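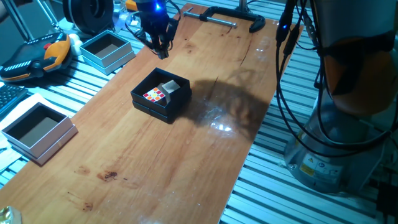

Channel strikes on Prumia

Prumia is a video-sharing site, and a channel strike is the mark it puts on your account when one of your uploads breaks the rules. I've been posting there for years and have had two of them, so I'm writing this entry partly from the sore end. A first strike locks uploading for 9 days. A second one inside the same period locks it for longer, and a third closes the channel. 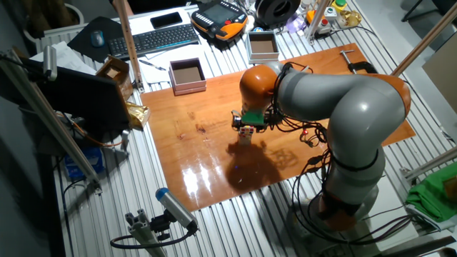 Can a strike be appealed?
You get one appeal per strike, sent from the account page, and the box holds 1600 characters (I used every one of them).

Old strikes fade after 10 months if nothing else goes wrong. The video stays down, though, and the views it had don't come back - which stung a lot more than the lock did!
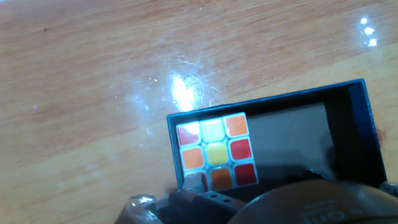

Entry by Tiina Kemppainen, with corrections from Miloslav Pešek

History

The system came in one July, after a long fight over a talk show called Flirneretti. Its host had been warned again and again in private emails, and viewers had no idea until the whole channel vanished overnight. People were furious, me included, and the site moved to public strikes a few weeks later. The best-known case since then is the Kolář channel, which lost 2104 videos when its third strike landed.
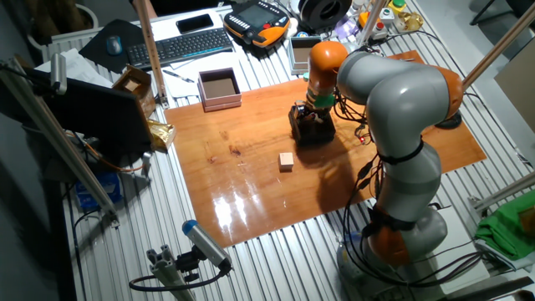 Most of those were short news clips, and fans had saved plenty of them, so you can still find big chunks on Pirurcombe, a smaller site with looser rules. Miloslav thinks the Kolář strikes were fair. I think the second one was a stretch - it was over a song playing in a café - but we've agreed to leave that argument on the talk page.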